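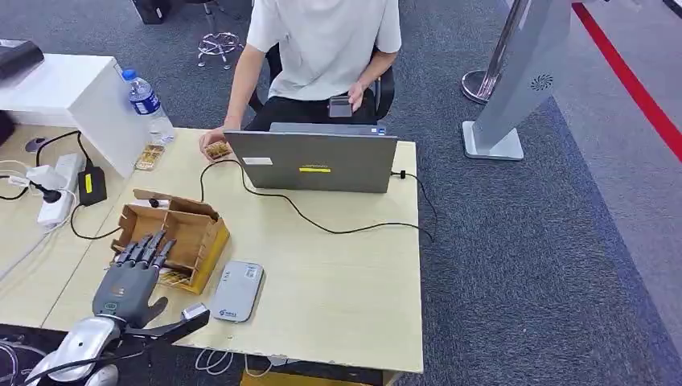

A divided cardboard box on the desk, with circuit boards or electronic modules stacked near the front.

How to Pack Circuit Boards for Mailing or Storage

Loose boards get damaged in two ways: static, and pressure on the parts that stick up from the surface. Both are easy to prevent with supplies from any office store and a pack of antistatic bags. The steps below work for old computer cards, amplifier boards, and spare parts for appliances.

What you need

Antistatic bags, a little larger than the boards
A corrugated box with cardboard dividers
Bubble wrap or foam sheet
Packing tape, 2 inches wide
A marker and plain labels

Divided boxes are sold for glassware. The Wostex box we use for small boards has 4 compartments, which is enough for most repair returns. You can also cut dividers from a second box. Slot each strip halfway through and slide them together.

Step 1. Clear the board

Take out any battery. Remove screws, standoffs and short cables that are not soldered, and put them in a small bag of their own. Wipe off dust with a dry, soft brush. Do not use a household vacuum, as the nozzle can build up a charge.

Step 2. Bag it

Touch bare metal on a grounded case before you pick up the board, and hold it by the edges. Slide it into the bag, fold the open end over twice, and tape the fold. One board per bag. Pink bags are fine inside a drawer, but for the mail use the silver shielding type.

Step 3. Wrap and load

Wrap each bag in one layer of bubble wrap with the bubbles facing out. Stand the boards on edge if the compartment is tall enough. If they have to lie flat, put foam between them and keep the heaviest at the bottom. Large heat sinks and transformers need a compartment to themselves.

Fill the gaps with crumpled paper — not foam peanuts, which carry static and work their way into connectors. Close the flaps and shake the box gently. If anything moves, add more paper.

Step 4. Tape and label

Run tape along the center seam, top and bottom, and then across both ends. Write the part number and the date on the outside. Repair shops such as Laxdal also want the fault written on a slip inside the box, so check the return form first.

For long storage

Keep the box off concrete floors and away from heaters. Add a packet of silica gel and swap it once a year. We do ours every September. Boards with large capacitors made before 2000 should be tested before they go back into service.

Last updated Saturday, November 29, 2025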